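Chapter 4

Ground Rules for a Shared Table

By Chih-ming Mak
Revised in April

When I was starting out, I believed that the rules of a robot cell were the things printed on the laminated card by the door. Keep behind the yellow line, know where the stop button is, tie back your hair. Those are good rules and I still follow every one of them, but after some years of working beside machines I have come to think that most of the rules that matter are smaller and duller than that. They have to do with where a cup is set down, who wiped the board, and what somebody wrote in the log before going to lunch. This chapter is about those small rules, and I hope you will be patient with me while I make the case for them.

Let me begin at Prastell, where I spent my first winter as a junior technician. The cell had two arms facing each other across a table, and the job was sorting molded lids. It was a well-guarded cell with a thick binder of procedures, and it stopped 11 times on my first shift. I remember the number because I was the one who had to write up each stop. Most of them came from an object left a little outside the space where the arms expected to find it. The binder told us at great length how to restart the cell. It had very little to say about how to lay out the table in the first place, and I have been making up for that gap ever since!

So the first rule of this chapter is that the layout of the work surface is part of the procedure. Write it down. Decide which items belong in the shared area, the part of the table both arms can reach, and which ones belong outside it. Give every tool a home, and check before each run that the tools are home. If a tool is moved for a good reason (and there will be good reasons, there always are), the layout sheet gets changed on the same shift, by the person who moved it.

The second rule concerns the shared area itself. Where two arms may work on one object at the same time, your risk assessment has to treat the pair as one machine. I have read assessments from very careful people that covered the left arm for 43 pages, covered the right arm for 43 more, and never once asked what happens when both sets of fingers close in on the same small thing. At Stunditz we added a single page headed "Both," and it became the page we argued over most. Which arm gives way? What happens to a part held by one gripper if the other arm stops? How close may the fingertips come before the speed has to drop? You should be able to answer these for every task on your list, the gentle ones included.

The third rule is about soft materials. Dough, felt, foam and clay don't push back the way a steel bracket does, and people grow relaxed around them. But a soft piece spreads, and it may stick to a finger or hide the edge of a tool. Choose a board that gives you good contrast with the material, keep the tools for the soft work together, and inspect the fingertips between runs — with the arms stopped, please, however short the look may be.
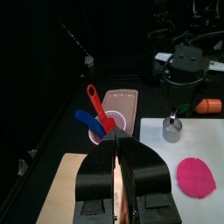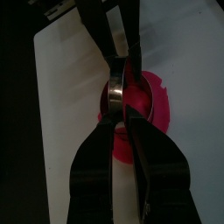 Cutting shapes is a task I like to give new students for just this reason. It looks like play, and it brings in nearly everything we have talked about so far. Before you let the arms begin, walk through the layout sheet out loud with a partner, one of you reading and the other pointing. It feels silly for the first week or so, and then it becomes a habit you would miss.

The fourth rule, and the one I am fondest of, is to keep a plain log. At Rees we had a log with 2000 entries in it, and the best of them were a single sentence long. "Cutter moved toward the left arm, sheet updated." "Board wiped, fingertips checked." Write for the person on the next shift, who may be tired and who wasn't in the room. In the next section we will take one such log, from the Brosia cell, and work backward from its entries to the layout sheet that should have gone with them.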